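Boîte à goûter : le rangement, deuxième essai

Le couvercle rabattable ne tolère aucun dépassement. Au premier essai, j'avais posé les sachets à plat, les uns sur les autres, et il restait entrouvert. J'ai donc repris la disposition sur la table en bois.

Règle retenue : le format long et étroit se place debout sur la longueur, contre la paroi de droite. Les sachets gonflés occupent le reste – le jaune au fond, le rouge devant, avec un léger recouvrement. Le jaune a tendance à remonter sur la paroi arrière ; il faut chasser l'air vers le bas avant de fermer.

Erhan préfère tout mettre à la verticale. J'ai mesuré 63 mm de hauteur utile dans la mienne, ce qui exclut sa méthode pour les grands formats. Nneka glisse une serviette pliée sous le couvercle, à tester en octobre avec les compotes.

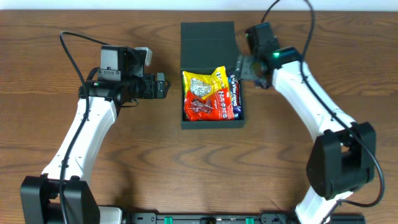
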